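Category: Workspace Studies / Home and Office Desks

3.2 Objects on the desk

The desk set used in the Zinenness study was kept small on purpose. Pantelis Mavromatis drew up the first list in November, after a survey of 60 home desks, and most of what he wrote down fell into two groups: things people work with, and things that end up on the desk and stay there. A laptop was present on 40 of the 60 desks. Small dishes and bowls were common too, used for keys, coins, clips or nothing in particular.

We did not try to match styles. A patterned bowl next to a plain laptop is ordinary in a home, and the survey desks were full of such pairs. The background was treated the same way. Plain gray walls, as used in the Gebremichael desk trials, make small objects easy to pick out, but few people work in front of one. We chose a print with birds, branches and pine cones - busier than most wallpaper in the survey, though not by much.

The laptop stands open toward the back of the white tabletop, and the mouse is handled in front of it. Figure 4 gives three views of the desk.

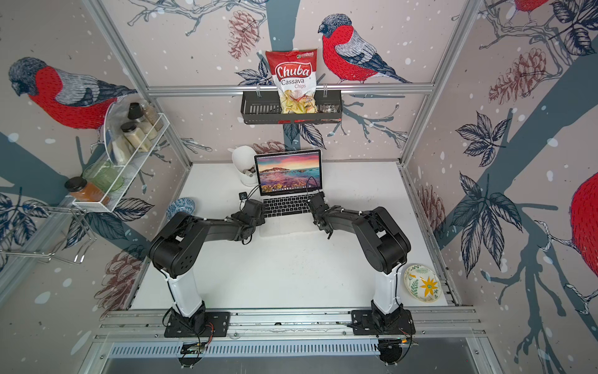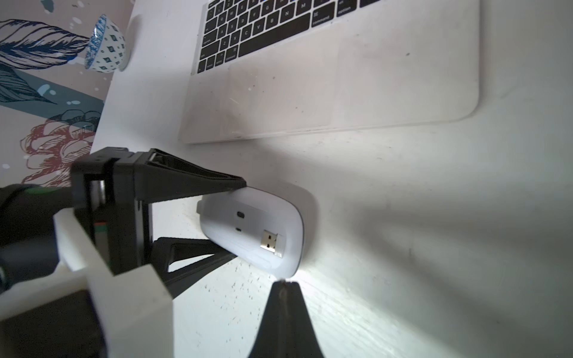
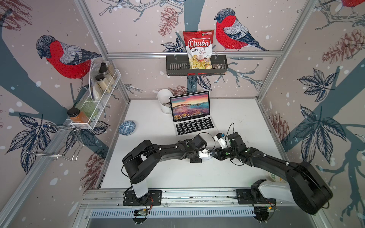
Figure 4. The white desk with the open silver laptop. The upturned mouse and the blue-and-white bowl are in the second view.

The full collection holds around 2,650 desk arrangements. Each was given a short written label by one person and checked by another. Labels name the objects and their rough place on the desk (back, front, left, right). Terms such as "tidy" or "cluttered" were dropped after the first round, as the two readers seldom agreed on them.

Related items
Clatum: a word list for household objects
Silulside desk survey, notes and forms
Bowls, trays and dishes in the home office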